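Áine Heffernan has been sorting wire for most of the year and would like everyone to calm down about it. Her task at Groltbridge is easy to state: a tangle of coloured wires goes on a table, and two robot arms have to put each colour in its own bin. People who see the clips tend to tell her it looks solved.

"It looks solved because you've watched a good one," she says. "Ask me how many I recorded."

She recorded 170, and in January she threw out the success figure her own group had been quoting. The old score counted a run as a success if the right colour ended up in the right bin at any point. Her version asks what else came along with it, and whether a second person, watching without sound or notes, would agree. Under the new rule the method, which the team calls Plondell, did a good deal worse. She won't give me a single percentage. "You'd print it, and then it would be true for ever."
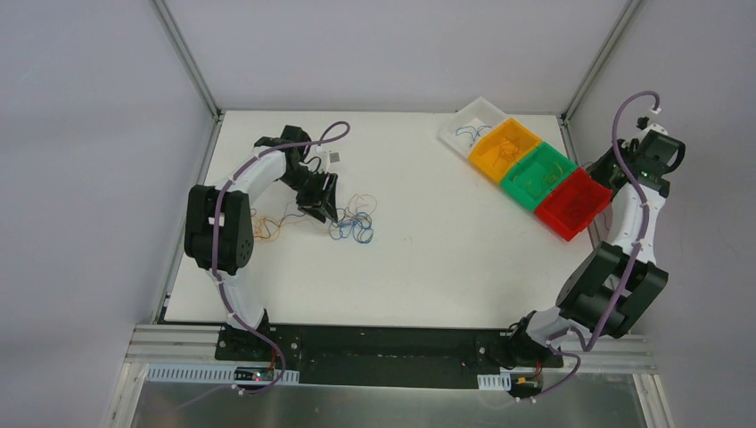
Plondell learns by copying. Someone steers the arms through the job again and again, and a model is trained to produce the same movements from what the cameras see. The team began with 1000 of these guided runs and was told by several visitors that more would fix everything. Heffernan doubts it. A wire can be bent into more shapes than anyone could ever show it, and in a heap the blue, orange and yellow lie across one another, so that a grip on one is often a grip on two. The bins touch, too, set in a slanting row from white at the back to red at the front, and a long strand doesn't care where one stops and the next begins.

I ask whether the second arm helps. "Sometimes," she says. "I was against it." Her worry was that two arms would double the ways to fail and make the cause harder to find. She ran 24 trials with one arm held still, and those were poor – but so were 12 of the trials with both. She thinks the honest reading is that two arms help with long strands and get in each other's way over short ones. A colleague, Suksawat, reads the same numbers more kindly. They have agreed to print both readings.

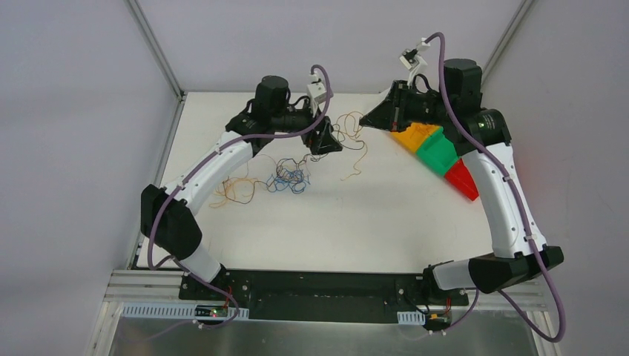 What she would most like to see is somebody else's table. Every result so far comes from one bench, one kind of wire and one set of bins, and she suspects the model has learned a fair amount about all three that it will have to unlearn elsewhere. A second lab, Drusau, has offered to repeat the trials with its own wire. Heffernan has asked them to choose it without telling her.

"If it falls over there, good, we'll know," she says. "I'd be more worried if it worked first time."

Would she let it near a real workshop? She laughs at that. A person with a pair of pliers would clear the heap while the arms were still making up their minds, and the person would notice a nicked wire – something Plondell has never been asked to look for. She does think the scoring rule is worth copying, and says it took her longer to write than any part of the software. The draft is with two readers now. One of them has already objected to the word "sorted".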